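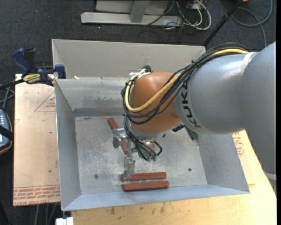 KUKA arm and gripper over the metal bin, bar-picking station.

About the Stivolwood Robotics Course and Club

5 min read

Stivolwood is a technical high school in Pundale. The robotics program has two parts: a graded course in the school day, and a club that meets in the same lab after classes end. Both use the same equipment and work on the same project. Students may take the course without joining the club. Club members who have not taken the course complete the safety module first and are limited to programming and bench work until they pass it.

What we work on

The main project is bin picking. A robot has to find a part in an open bin, take hold of it, lift it out and place it in a fixture at a known position. The parts are straight rectangular bars. The bin is metal and the bars may lie at any angle, against a wall or next to each other.

A bar in the middle of the floor with clear space on both sides is a simple case. A bar close to a wall leaves little room for a finger, and the wrist may have to rotate so that the gripper closes along a different axis. Two bars side by side are harder again. The finger has to enter the gap between them, and if the gap is too narrow the program must either pick from the end or move one bar before picking. Students write the rules for choosing between these options and then test them.

The project is called Himach. The name covers the code, the test records and the written procedures, all of which pass from one year's students to the next. Each group inherits a working version and is graded on a documented change to it. Past changes include a slower final approach, a check for finger clearance at the bin wall, and a retry routine that backs the arm out along the path it came in on.

Equipment

The lab has one industrial arm from KUKA, fitted with a metal gripper. Cables for the wrist and tool run along the outside of the arm. Cable routing is taught as a subject of its own. A bundle that is too short will pull at the connector when the wrist turns, and one that is too long can catch on the bin. Students check the bundle by hand, with the drives off, before any new motion is run.

The bin sits on a table and is held with a clamp. The clamp is treated as part of the cell. Its position is entered in the program as a keep-out zone, and if it is moved the zone has to be measured again. The same applies to the rear panel and to anything else that stands higher than the bin walls.

Programs are written at desks on the lab computers and run first in simulation. A second, smaller bench holds two practice grippers with no arm attached – these are used to teach grip force, finger alignment and pad wear.

Course structure

The course runs for the full school year. The first term covers coordinate frames, jogging, tool calibration and safe speeds. Students learn to describe the same point in base, tool and bin coordinates and to convert between them on paper before using the controller to do it.

The second term covers the pick itself: approach, close, verify, lift and retreat. Verification gets the most time. A gripper that has closed has not always closed on a part, so the program needs a way to tell the difference. Students compare finger position against the known bar width and decide how much error to accept.

The last term is given over to testing. Each group runs its program against a set of starting layouts and logs every attempt. A full test set is 1000 picks, spread over several weeks. Failed picks are sorted by cause, and the written report is graded on how well the causes are supported by the log. The success rate does not affect the grade.

The Himach log currently holds 3152 recorded picks under the present format. Older records exist in paper notebooks and are kept in the lab cabinet. They can be read on request but are not used for comparison, as the bars and the bin were different.

The club

Club sessions start at 3:30 and end at 5:00. Power to the arm is switched off at 4:45 and the remaining time is used for cleaning, logging and putting tools away. Work in the club is chosen by the members. Current topics are camera mounting, a better finger pad and a shorter cycle time.

In April the club takes part in the Cabral Handling Challenge, an event for school teams. Teams bring code and a gripper design, and the arm is supplied at the site. Each team has one setup period and two scored runs. Stivolwood enters one team a year. Team members are picked by the club from those who have completed a full test set.

Safety rules

The speed limit for all student work is set in the controller and can be changed only by the instructor. One student holds the handheld controller and no one else gives motion commands during that time. Hands stay out of the bin whenever the drives are on. Bars are placed and rearranged with the drives off, and the student at the controller calls out the state before anyone reaches in.

Long hair is tied back and loose sleeves are rolled. Cables on the floor are walked around, never stepped over with a load in hand. A student who stops the arm for any reason is not asked to justify it, though the stop is entered in the log with the time and the line of code that was running.

Joining

The course is open to students in grades 10 through 12 who have passed algebra. No programming background is needed. The club is open to all grades. Sign-up sheets are kept at the lab door and at the front office.

There is no fee for the course. Club dues cover finger pads, cable ties and travel to Cabral, and the school can waive them. Firms in Pundale that would like to donate bar stock or used fixtures should call the front office and ask for the robotics lab. We can take pieces up to 2000 grams each, cut square, with the edges deburred.

14 shares
2 comments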